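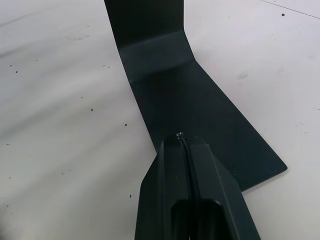 Dark sheet, folded, on a white tabletop.

Kumberg, February. The converting hall at Danzer runs two shifts, and we joined the early one at 7. Rahel Hubmann led the tour, starting at goods-in, where rolls are held for 40 hours before slitting so they reach hall temperature. The main slitter takes widths up to 865 mm. Blade changes are logged by metre run, not by date.

Emil Bühler covered the finishing line. Orders under 500 pieces are still folded by hand. Asked about edge curl, he blamed storage humidity and showed us the winter readings. Offcuts are baled and sold on to Garo. Parking is behind the weighbridge.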